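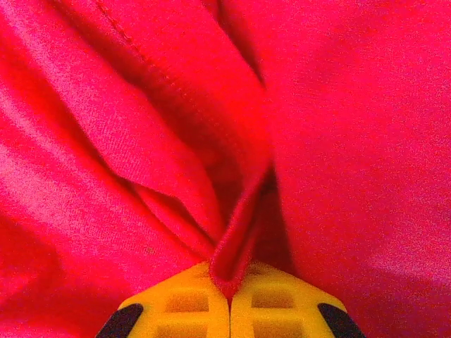

Search notes and minutes
Enter keywords

Folding software working group: minutes

26 May 2022
Posted by the group secretary
4 min read

1. Opening and last minutes

Meeting opened at the Milville lab with the Casar side on the call. The previous minutes were accepted with one correction: the item on grasp detection should read "seems better," and the words "is solved" are to be struck. The perception lead objected that the numbers supported the original wording. The numbers came from one afternoon and one pile of cloth. Correction stands.

2. Grasp planner (Trnka)

The planning lead reported on the new release of Trnka, our grasp planner. It was run on 200 picks from a crumpled start, red cloth only. Of these, 164 were logged as successful.

There was a long discussion of what "successful" means. At present the log marks a pick as good when the fingers close and the motor current stays above a threshold. Holding a thin fold satisfies that. So does holding two layers, or a fold in the middle of the cloth when the planner asked for a hem. The test engineer went back through the wrist camera pictures for the logged successes and found 23 where the fingers had hold of something other than the requested edge. The planning lead thinks several of those are open to argument. The chair's view was that if we have to argue about it, the robot did not do what it was told.

Agreed that the figure of 164 does not leave this room until the log separates "closed on cloth" from "closed on the right cloth."

Action: test engineer to add a second label to the log. Planning lead to supply the definition in writing, one paragraph, before anybody relabels anything.

3. Perception from the wrist camera

The perception lead showed the seam detector. It draws a line along stitching when it finds some and falls back on creases when it does not. In good light it does a fair job on straight seams.

Problems raised:

- When the gripper is down in the cloth, red fills nearly the whole view. There is no table and no outer edge to work from. The detector still reports a pose for the whole item, with high confidence. Nobody present could say what that confidence is based on.
- Deep creases are dark and straight and get scored like seams. The proposed fix is a weight that was tuned by hand last week. The chair asked what happens with black cloth. Not tested.
- Highlights wash the red out to pale pink, and the segmentation then cuts the cloth into two items. Exposure is set once at startup and left alone.
- The finger tips are masked using a fixed outline. A lip of cloth over a finger gets partly masked out with it, so the part we care about most is the part we throw away.

The perception lead asked for time to train a larger model. The control lead asked whether anyone had tried backing the arm up and taking a second picture from farther away. This has not been tried. It will be tried first.

Action: perception lead to compare one close view against one close and one far view, same model, same cloth. No retraining until that is in.

4. Control loop

The loop now runs at 60 Hz on the bench machine. On the machine that will go to Esholm it has not been measured. The control lead is confident it will be fine. Minuted as confidence.

Slip detection was switched on for half the runs. It triggered on cloth settling as well as on cloth slipping, and the arm stopped to regrasp folds that were being held perfectly well. For now it will write to the log and will not stop the arm.

Action: control lead to measure timing on the Esholm machine with logging turned on.

5. Logging and replay tool

The replay tool still drifts between the joint data and the pictures on longer runs. Two people have been correcting this by eye, separately and in different directions. Anything labeled from replay this month needs checking before it is used for training.

Casar offered their own tool. The last time we took a tool from Casar we spent most of May fixing the installer, and the month is not over. Offer noted.

Action: tooling engineer to stamp both streams from the same clock. Both private correction scripts to be deleted.

6. Esholm demo

Esholm have asked to see a full fold, start to finish, on an item they bring themselves. The project manager would like to say yes. The group has no recorded full fold on an unseen item. We will offer pick and lift only, and say so in the letter.

The project manager asked for a dissent to be recorded. It is recorded.

7. Any other business

Config files are still being edited directly on the robot machine. Please stop.

Next meeting at Milville, same room, once the actions under items 2 and 3 are done.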